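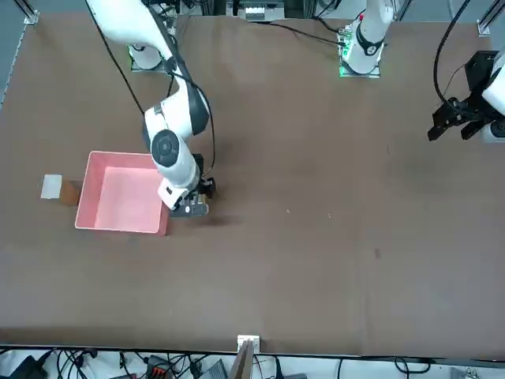 Khoa Lã read our draft and told us the title promised more than the numbers could carry. The title was "Teaching Two Arms to Clear a Table." We changed it to the one we are using now.

Collecting Examples for a Two-Arm Pick-and-Place Policy: What We Got and What We Doubt
Project report, 1 August 2020

1. What we set out to do

The assignment was to gather demonstrations of a simple sorting task and train a policy on them. A person steers the two arms, the system records joint positions and camera views, and a network is later asked to produce the same motions on its own. The task was to move small blocks between the open table and a shallow pink bin. Either arm may do the work, and the other is supposed to stay out of the way.

The project handout says that more demonstrations give a better policy. We were not convinced of that at the start and we are less convinced now. Most of this report is about why.

2. Setup

The arms are mounted at the far side of a brown work table inside an aluminum frame. A fixed camera covers the bin and most of the open surface. Left and right in this report mean the robot's left and right, so the right arm is on the left of the picture. We mixed this up in our own notes for the first few sessions and had to relabel those entries by hand.

Recording was done with Gollow, the logging tool the lab already had. Episodes were then passed through Stistau, a script written by last year's group, which trims the idle time at the start and end. Stistau decides what is idle from joint speed alone. If an operator pauses over a block to line up the fingers, it can take the pause for the end of the episode and throw away the grasp. We found this late. The threshold has been lowered, but the early episodes had already been trimmed and the raw files were not kept.

3. What was collected

We planned for 3000 episodes. That figure came from the proposal, and we can't find any reasoning behind it. We ended with 258 that we were willing to train on.

The shortfall has dull causes. Episodes were dropped when the log and the video disagreed on timing, when the operator restarted halfway through, or when the block began in a spot the arm could not reach cleanly. We also dropped episodes that "looked bad," and this is the part we would defend least. There was no written rule for it. Two of us went over the same batch separately and did not agree on which ones to discard.

4. Problems with the examples

Operator habits. Three people did all the steering. One came down on the block from straight above, one approached at a slant, and one nudged the block toward the bin wall before closing the fingers. All three ways work. A network trained on all of them may average them into something that doesn't — we saw the gripper hesitate over a block and then close beside it.

Start positions. We meant to place the blocks at random. People are poor at this. When we plotted the starts, they bunched up near the bin, where the reach is easy, and the far right of the table was thinly covered.

Use of the left arm. The policy hardly moves it. The operators hardly moved it either, so we can't call this a failure of learning, but we also can't claim to have trained a two-arm policy in any useful sense.

5. Results

We trained the same network on three random splits of the data. The spread between splits was wider than the gain we got from any change we made to the network. For that reason we are not reporting a single success rate. Carhuamaca, the baseline we were asked to compare with, was trained on starts chosen from a grid, and putting our result next to it would mostly compare the starts.

6. What we would change

Keep the raw files. Write the rule for rejecting an episode before recording the first one. Draw start positions from a printed list and tape the list to the operator's desk. Have each operator agree on one way to grasp, or else tag the style so it can be separated later.

Cavunik, the follow-on project, begins in September and plans to reuse our 258 episodes as a starting set. We would advise against it unless the early ones are removed — the file list in the appendix marks which those are.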